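Plelier Table Cover, Pale with Printed Pattern

Item 549. Sold by Mendcombe Home Goods.

This cover is for the person who uses one table for everything: breakfast, homework, opening parcels, sorting what must go to the trash. It is a soft sheet, 53 inches on the long side, and you can cut it with normal scissors. The corners stay flat after one night under some books.

Please measure the top of your table before you order. If your table is round, choose the uncut sheet and draw the line from below with a pencil.
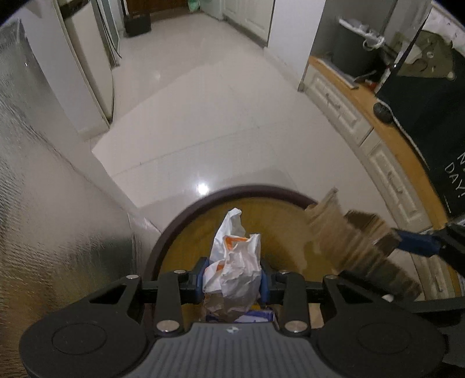
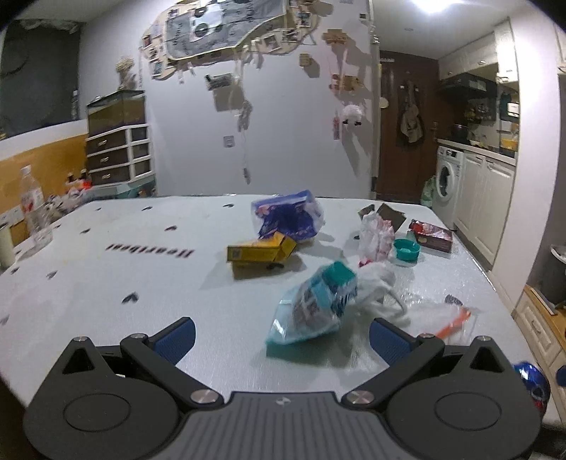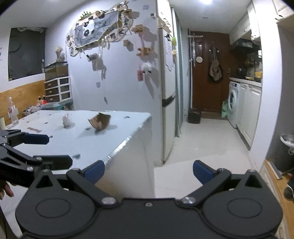
Cleaning is simple and takes little time. First remove the big things, such as cardboard and wrappers, and only then use the cloth, because small hard pieces can scratch the surface. On a light cover with small black hearts, like the one with the word "Heartbeat", crumbs are easy to see between the prints, and many customers told us they like this. Use warm water and a little dish soap. Do not use bleach or a rough sponge. Ink from a ballpoint pen should be wiped the same day.

Care and delivery

Do not put hot pans directly on the cover. A cup of tea is no problem.
The cover is sent rolled in a tube, never folded.
Orders that arrive before noon on Saturday leave our storage the same day.
You have 30 days for return, if the sheet is not cut.

Question from a customer, Elsie Lockwood: does it smell when it is new?
Reply by Guangming Pan, Mendcombe: Yes, a little. Please leave it open in a room with air for 24 hours and the smell will become weak. If it is still strong after this, write to us and we will change it.

Goes well with: Idus corner clips, set of four.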